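Waro Village Hall Kitchen and Water Supply Working Group
Minutes of the June meeting

Held in the small meeting room, starting at 7:30 p.m. Eight members present. Apologies were received from the Virley representative. Quorum confirmed by the chair.

1. Minutes of the previous meeting

Approved with one correction. Under item 5, "supply valve" should read "isolating valve." The secretary will amend the file copy.

2. Matters arising

2.1 The key to the meter box has been copied. One copy is in the office key safe and the other stays with the duty member.

2.2 The letter to Plukatthorpe asking for their hall's cleaning schedule was sent. A reply came with the schedule attached. It covers floors and windows only and does not mention drains. Item closed.

2.3 The loose handrail at the side steps was refixed. The chair inspected it and reported no movement. Item closed.

3. Water heater

3.1 The existing heater is failing to hold temperature at the kitchen tap during long events. The thermostat was tested in April and again in May. It read low both times. The element was found to be scaled. Descaling was carried out in May and gave a small improvement that did not last.

3.2 Two options were tabled. Option A is to replace the element and thermostat and keep the present tank. Option B is to replace the whole unit with one of the same capacity. A tankless unit was raised from the floor and set aside, as the electrical supply to the kitchen would have to be upgraded first.

3.3 Bolger quoted $2,650 for Option B, to include removal of the old tank, new fittings, a new relief valve and a drip tray piped to the outside wall. The quotation does not include making good the plaster behind the tank. No written quotation has been received for Option A. A member reported a verbal price but the group declined to minute it.

3.4 Discussion. It was noted that the tank jacket shows rust at the lower seam. One member held that surface rust of this kind can be left for several years if the anode is changed. Another pointed out that the anode has never been recorded as changed, and that the fixing nut may not come free. The group agreed that Option A should not be pursued without an inspection of the inside of the tank.

3.5 Resolved: that Bolger be asked to inspect the tank and report in writing before the next meeting, and that the quotation for Option B be held open until then. Carried, one abstention.

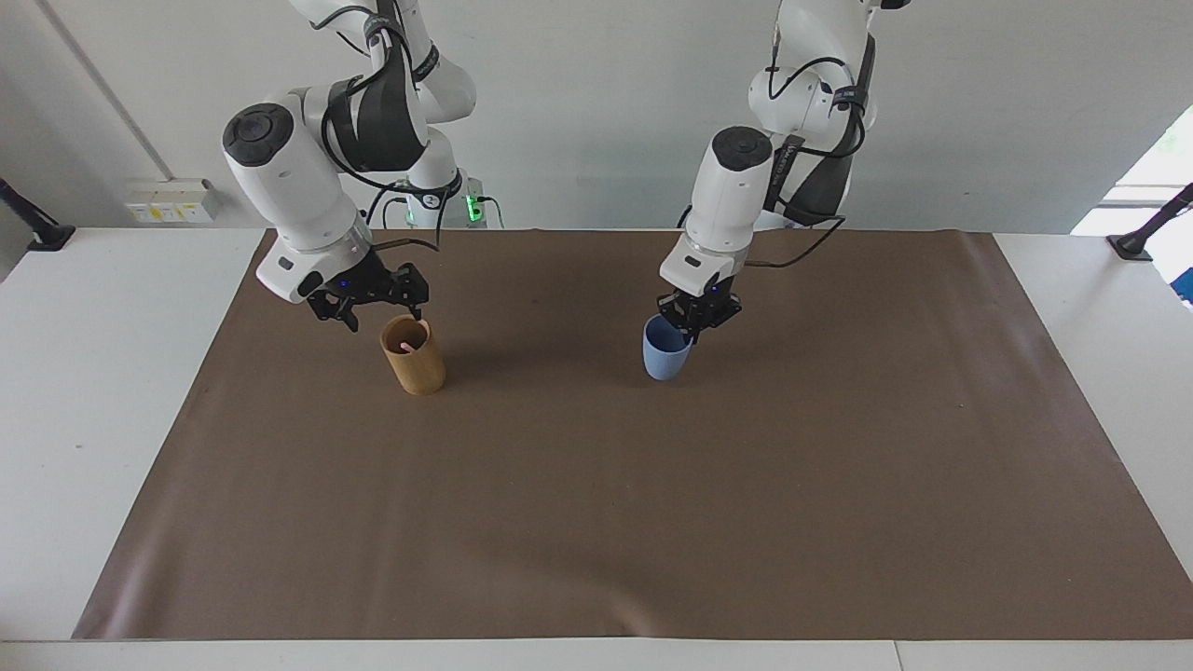

3.6 Until the work is done, hirers are to be told that the kitchen tap will run warm only for the first part of an evening event. The bookings secretary will add a line to the hire form. The wording "limited hot water" was preferred to "no hot water."

4. Kitchen drain

4.1 The drain backed up twice in May. On both occasions it was cleared with rods from the yard side. Grease was found at the first bend.

4.2 A grease trap under the sink was proposed. The space between the waste pipe and the cupboard floor was measured during the meeting break and found to be too low for the model in the catalog. A lower model exists but has to be emptied more often. Deferred pending a decision on who would empty it.

4.3 In the meantime a strainer is to be fitted to each sink and a notice placed above the taps asking users to wipe pans before washing.

5. Water sampling

5.1 The annual sample was taken at the kitchen tap and at the outside standpipe. The kitchen result was satisfactory. The standpipe result was returned as invalid on account of the bottle being underfilled. Resampling is to be arranged. The standpipe remains in use for the garden only and its sign is to stay in place.

5.2 The Virley hall has asked whether samples could be sent in the same delivery as ours to share the courier charge. Agreed in principle, subject to each hall labeling its own bottles and receiving its own report.

6. Any other business

6.1 The cupboard to the left of the cooker will not latch. To be looked at along with the strainers.

6.2 A request to store folding tables in the boiler cupboard was refused. Access to the stop valve must be kept clear.

7. Actions

Chair: request tank inspection and written report from Bolger.
Secretary: amend previous minutes; reply to Virley on sampling.
Bookings secretary: hire form wording.
Maintenance member: strainers, notice, cupboard latch, repeat standpipe sample.

8. Next meeting

To be held in the same room at 7:30 p.m., date to be circulated by the secretary once the tank report is in hand. The meeting closed at 8:55 p.m.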